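Print | E-mail this thread

Butterflies for the Wallberg garden fair are under way. A few of you asked how I make them, so I'll put it all in one thread.

The order is for 200. They're going along the tea tent and on the tables at the far end. The fair is in May and I started too late, as I did last year.

Fabric is the thin white stuff from Pletano, the sort you can see your hand through. I tried a heavier one first and the wings sat like cardboard. If you hold it up to a window and can't see the window, it's too thick.

Four wings to each one. I cut them as two pairs, so 400 pairs for the whole order. I don't draw round the template any more. The pencil shows through pale fabric and doesn't come out.

Bodies are light green. I did ask if they wanted black or brown, but they'd seen the green ones at Gondumero and wanted the same. Fine by me, I had the green left over.

Glue: a small dot under the body, pressed down and left alone. Too much and it soaks out along the wing and dries shiny. I've binned quite a few for that.

Someone asked if I wire the wings. Not for these. They're going flat on tables or pinned to canvas, and wire only makes them harder to pack. For hanging ones, yes.

Packing is flat in shallow boxes with tissue between. Don't stack more than a few layers. The bottom ones come out creased and a warm iron is risky on this fabric.

The backdrop took longer to choose than the butterflies did to make. I had a plain blue paper, which killed them completely, and a small leaf print that looked like a waiting room. The big flowers won. Large daisies and orange blooms with black linework, so you can tell what they are from across a tent.

I was worried that pale wings would get lost in front of a busy paper. They're lying on a white top with the flowers behind, so it's the paper doing the colour. I'm happy with that.

The top needs a wipe before it goes anywhere. There are orange crosses on it, and stains, and black specks that may or may not shift. I'll try washing-up liquid first and then bicarb.

Then the painted board, which is for the children's end. Soft colours throughout. I know the ringed planet has nothing to do with gardens. The children won't mind and neither do I.

The butterflies:

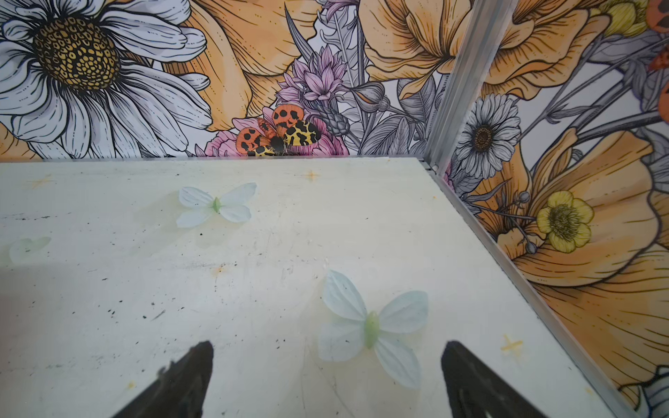 The painted board:

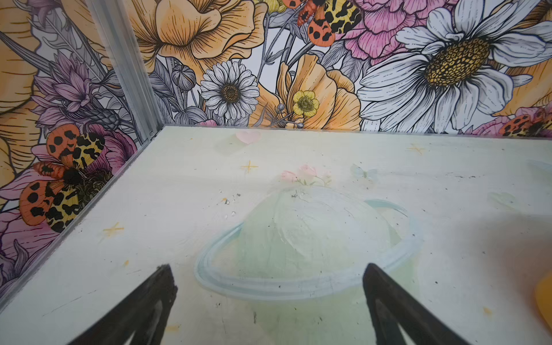
Next job is a decision on varnish. I've got half a tin of matt left from the Guerra shelves and I'm not sure it's still good. Gloss would show every scratch under the tent lights.

To answer the price question: I charge 50p a butterfly for big orders, a bit more for small ones. Fabric has gone up again. The total for Wallberg with the boards and delivery came to £655 and they paid the deposit straight away, so no complaints.

Yes, I'll do them in other colours. Pale yellow works. Pink in that fabric goes grey indoors. I haven't tried lilac.

No, I don't sell the template, but any simple butterfly outline will do. Make the upper wings a little larger than the lower ones and round off the points, they fray less.

Back to cutting. I'll add to this once the varnish is sorted.

Print | E-mail this thread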